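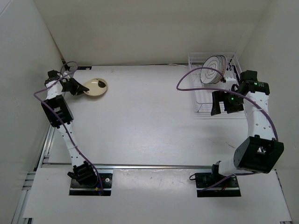 Food stains on a white work surface are the most common reason people write to us about the Ploltar countertop coating, and nearly all of them can be prevented in the first week after application. Section 7 covers that first week, plus routine cleaning and small repairs. A cream-colored plate with a small dark blob of food or sauce on it, set down on a white tabletop, is the kind of everyday use the finished coating is made for. It isn't ready for that until the cure is complete, so please read 7.1 before putting anything on the surface.

## 7.1 Curing

The coating feels dry to the touch within a few hours. It is still soft underneath at that point and will take a mark from a plate rim or a fingernail.

1. Leave the surface uncovered for 2 full days after the last coat. Don't lay paper, plastic, or cloth on it.
2. Keep the room heated to a normal living temperature, day and night. If you apply the coating in February or any other cold month, don't turn the heat down overnight.
3. After the second day, you may place light, dry objects on the surface. Lift them to move them.
4. Wait until 7 days have passed before you use water, cleaners, or food on the surface.
5. Wipe the whole area once with a damp white cloth. If color or residue comes off on the cloth, wait another day and repeat.

> **Caution:** Don't use a heat gun, hair dryer, or space heater to speed up the cure. The top layer will skin over and may wrinkle.

**Note:** Rooms with poor air movement take longer. An open door is usually enough. A fan pointed straight at the surface will blow dust into it.

## 7.2 Daily cleaning

1. Pick up crumbs and solids first with a dry cloth or a plastic scraper.
2. Wipe with warm water and a few drops of dish soap.
3. Rinse with a clean damp cloth. Soap left behind dries to a dull film that looks like wear.
4. Dry with a towel, paying attention to seams and the area behind the faucet.

Don't use scouring powder, steel wool, or the green side of a two-sided sponge. Bleach cleaners are safe if diluted and rinsed off within a few minutes.

## 7.3 Removing stains

Dark sauces, coffee, beet juice, and turmeric should be wiped up the same day. If a stain has already set:

1. Mix baking soda and water to a thick paste.
2. Spread the paste over the stain, going a little past its edge.
3. Cover with plastic wrap and leave it for 2 hours.
4. Lift the paste off with a plastic scraper and rinse.
5. Repeat once if you can still see the stain.

If the stain remains after the second treatment, use Tzanetos stain gel, sold separately. Follow the directions on the tube and test it in a corner first. The gel may lighten off-white shades slightly.

> **Caution:** Never mix the stain gel with bleach or any cleaner containing ammonia.

**Note:** Turmeric often fades in daylight. If the counter is near a window, wait a few days before using the gel.

## 7.4 Repairing chips and scratches

Small chips can be filled with the touch-up bottle packed in the lid of the kit. The shade number on the bottle must match the one on the can. Shade 1109 is plain white and is easily confused with the warmer whites under kitchen lighting, so compare them in daylight.

1. Clean the chip with rubbing alcohol and let it dry.
2. Sand the edge lightly with the gray pad. Stay inside the damaged area.
3. Shake the bottle well and apply a thin layer with the cap brush.
4. Let it dry overnight, then apply a second layer if the fill is below the surface.
5. Treat the repair as a new coat and follow 7.1.

Scratches that don't catch a fingernail can be left alone or buffed with Gristis polish on a soft cloth.

Don't use the touch-up bottle on damage larger than a coin. Sand and recoat the whole panel as described in Section 5.

## 7.5 Hot items

The cured coating tolerates surface temperatures up to 100 °C. Pans straight from the stove are hotter than this, and so are most oven dishes. Use a trivet with feet. Flat cork mats hold heat against the coating and can leave a yellow ring, which can't be cleaned off and has to be recoated.

## 7.6 Getting help

Questions about color matching go to Carleen Partington at the Trondoritz service desk. Warranty claims go to Said Abdelaziz. Include the batch code from the bottom of the can and the date of your last coat.

Section 7 revised April 2026.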